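Kuvbridge port authority clears Nerov plan for refrigerated terminal

The Kuvbridge port authority has approved an application by logistics company Nerov to convert the disused east quay into a refrigerated cargo terminal. The decision, taken at a closed session on Saturday, ends a dispute over land use that had held up the concession since the previous operator left.

Nerov will lease the quay for 40 years and has committed 200 million dollars to the first phase. The work covers deepening the berth, replacing the crane rails and building a cold store with 339 powered connections for refrigerated containers. A second phase, which would add a rail spur to the Geltinlow freight yard, remains subject to a separate permit.

Under the revised terms, the company must keep 2 berths open to third-party carriers at published rates. The earlier draft had reserved the whole quay for Nerov's own traffic — a condition that drew formal objections from two shipping agents and from Kaczorowski, the grain handler on the adjoining plot.

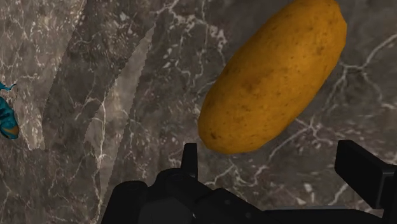 Page last changed: October, 4:15 p.m.

Kaczorowski withdrew its objection after the boundary of the concession was redrawn to preserve truck access to its silos. The company will also receive a right of way across the northern end of the quay during construction. The terms of that arrangement were not released.

Yurii Onyshchenko, project director at Nerov, said the contract for dredging would be put out to bid first, followed by the electrical works. "The substation is the item with the longest lead time, and the schedule is built around it," he said. The existing grid connection can supply the cranes but not the cold store at full load.

The authority will retain ownership of the quay wall and remain liable for structural repairs below the waterline. Nerov is responsible for paving, drainage and all buildings. Rent is fixed for the construction period and will then be linked to tonnage, with a minimum annual payment.

The concession agreement now goes to the regional transport office for registration. Site clearance may not begin until that step is complete.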